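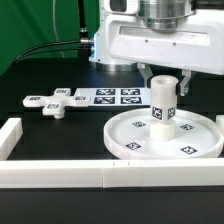

4.2 Prompt books and who gets to change them

Rehearsal data first. Two productions, both at the Hitgate, same stage manager (Chaltu Workneh), different directors. The prompt book was photographed each night after notes, then coded by Assefa and Zinchenko separately. Disagreements settled by talking, usually over blocking marks that had been rubbed out and written again. Coding scheme is in Section 3, not repeated.

Main finding: most changes to blocking did not come from the director's table. They came from actors trying something, the stage manager writing it in pencil, and the director either saying nothing or saying "keep it." Silence counted as approval in both rooms. Workneh was clear on this in interview: "If she doesn't stop me writing, it's in." Compare Alemayehu's study of the Wurnuscombe repertory, where the assistant director had to initial every change. Much slower there, and fewer changes survived to opening.

Figure 6. Share of blocking changes by who started them, both productions, weeks one to six. Cuts and line changes left out.

Figure 6 shows the drop after the first full run. Expected. What we did not expect was the second rise in tech week, when the set was finally in and sightlines from the balcony turned out wrong for the supper scene. Nearly all of those changes were started by the stage manager herself, and were small: a chair, a turn of the shoulder, a later exit. Actors hardly recalled them when asked. Directors recalled them as there own.

A note on the count. We logged 40 changes in tech week for the second production, but a run of these are the same move tried at diferent speeds. Treated as separate, following Alemayehu. Treating them as one flattens the second rise but does not remove it.

Interviews back this up, mostly. One actor in the first production (Rajput, the uncle part) disagreed strongly and said every move of his was set by the end of week one. The book shows otherwise, his entrances especially. We keep his account in because it says something about how settled a part feels from inside it, whatever the pencil says. Ma makes a similar point about understudies at the Stenden, who learned from the book and were then told on stage that the book was out of date.

Limits: one building, one stage manager, no musicals. Notes given in the corridor or by phone are missing entirely. Workneh thought these mattered less than we feared, Zinchenko thinks more. Left open. Section 4.3 takes up the understudy rehearsals, where the same book gets read by people who were not in the room when it was written.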